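Plerkport laundry firm teaches folding robots by hand

Friday, March 6, 2026

A laundry and linen hire firm in Plerkport has begun recording its own staff at work to train a pair of robot arms it hopes to put on the folding line later this year.

Andari, which washes workwear and bedding for guest houses and clinics along the coast, has set aside a room above its loading bay for the job. Staff there pick up, stretch and fold cloths using hand-held grippers that close on the fabric in much the same way as the robot's own jaws. The movements are recorded and later used to teach the arms.

The grippers and software come from Blöndal, an engineering company that has until now worked mainly with fish processors. Its project with Andari is called Widska and started in January.

Each recording covers one short piece of work, such as taking a crumpled cloth by two corners and lifting it until the top edge can be pulled straight. Andari said 900 of these had been made by the end of last week. Another 117 were thrown out, mostly where the cloth had slipped from one of the jaws or the person had let go too soon.

Sessions last 60 minutes, after which staff go back to their normal duties. The company said this limit was set after the first fortnight, when people complained of sore wrists. Those taking part are paid their usual rate.
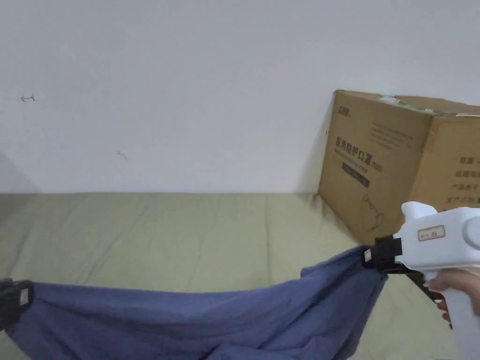

One of the folders on the early shift, who asked not to be named, said the corners were the hard part. With bare fingers you feel for the hem and never think about it, she said, but with the grippers you have to look for it every time, and a soft cloth will drop away just as you close on it. She said she had become quicker since the start of the year but was still well short of her speed by hand, and she doubted a machine taught this way would keep up with the Monday load.

Blöndal said speed was not being measured at this stage. Staff have been asked to work slowly and to start from a different heap each time, so that the arms do not learn only one way of lying. Sheets and duvet covers have been left for later – they are too wide for one person to stretch out with the grippers.

An earlier attempt, in which the arms were driven by remote control from a desk, was dropped after five days. Operators found it difficult to judge how tightly the cloth was being pulled, and a single fold could take several minutes.

Andari said no jobs would go as a result of the trial. The arms are due to be fitted next to the small-items table, where towels and tunics are folded, and will run on the late shift first.

Recording is expected to finish at the end of March.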